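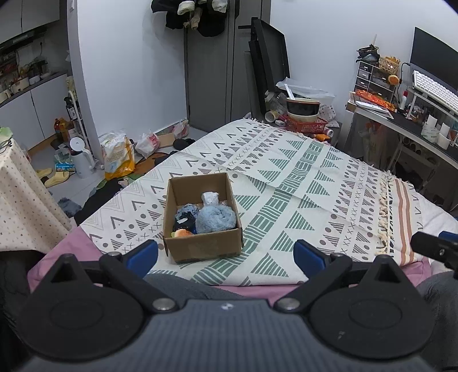

The box on the bed, week two

I promised in the last newsletter that I'd report back on the one-box move-out, so I'm reporting back, a little sheepishly. The plan was one cardboard box open on the bed at all times, and anything I hadn't touched since June goes in it. When it's full, it gets taped up and leaves the apartment. Simple! I live in one room with a kitchen along the side of it, so there's really no place to put a box except the bed anyway, and having to move the thing before I can lie down turns out to be a pretty good motivator.

Soft stuff went first. I like starting with soft stuff because you can't break it and you don't need to wrap it (Sigrún Arnardóttir wrote in to say she does books first, to get the heavy lifting over with, and I respect that, but my back doesn't). The fluffy light blue bundle took up most of the space all by itself, even rolled up. The navy knit got tucked down the side. And then there's the little orange and yellow plush guy in the corner, who has been in and out of that box more times than I'd like to admit. He's currently in.

A few of you asked about rolling versus folding. I roll anything fluffy and fold anything knitted, and I leave the top open until the very last minute, which is how I end up with plastic bags sitting on top of everything. I still haven't decided where those go. Jaxon Gosselin stuffs his into shoes, so maybe I'll try that.

The kitchen is next and I'm dreading it. You should see my counter, it's all jars and containers, and I know for a fact I own two kinds of sesame. The bowls have already moved into the red basket with the chopsticks, and I think they might just travel like that. The kettle stays out until the final morning, no discussion, same with the yellow slippers.

One tip from Fabian Plattner that I'm stealing: write what's in the box on the side, as well as the top, so you can still read it when they're stacked. Mine will say SOFT and then, in smaller letters, the name of the plush guy.

If you're doing a box of your own, hit reply and tell me what went in first. I'll put the best ones in the next Jotside, along with whatever I find behind those jars.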